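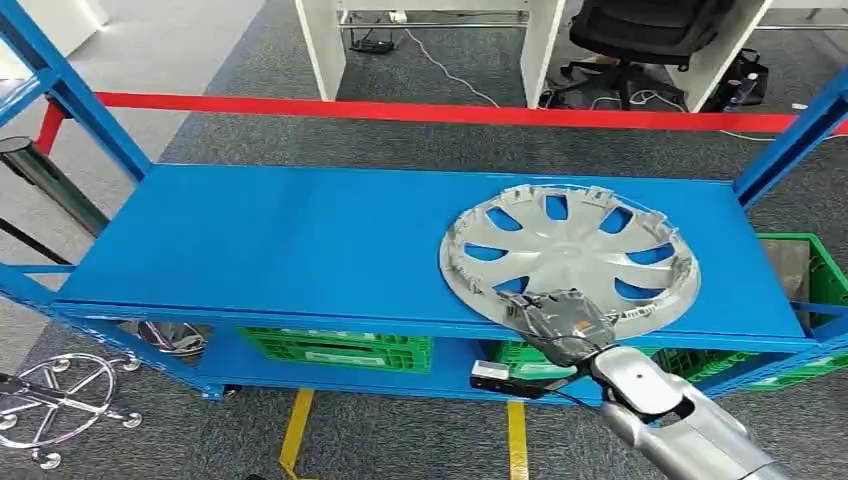
Should a phone seller list the battery's capacity without its charging time?
Only if the phone's charging time can be found one click away. Capacity alone says little about daily use.

The Tusto 3 is sold on its capacity. Its listing gives 14 lines to the battery and leaves out the charger's rating. I timed mine from flat to full: 181 minutes. A buyer comparing it with the Clovus would want that figure first.

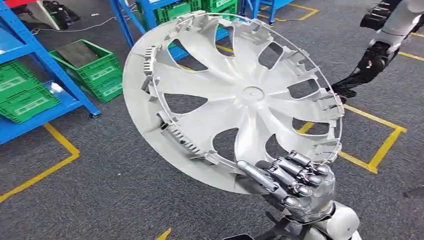
Opinion / Mobile phones

Sellers copy the maker's sheet, and the maker's sheet is written to sell. I would make two entries compulsory: the rating of the supplied charger and the time to full charge with it. Both are cheap to measure. Both should sit beside the price.

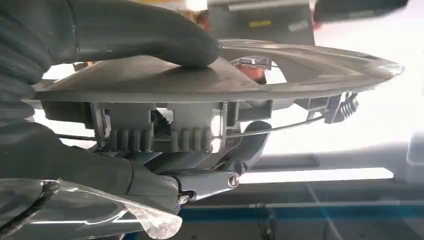
What the listing should say about updates

A last date for security updates belongs there too. A phone with 2 years left is worth less than one with 3.

Ingeborg Ruppert, 27 February 2019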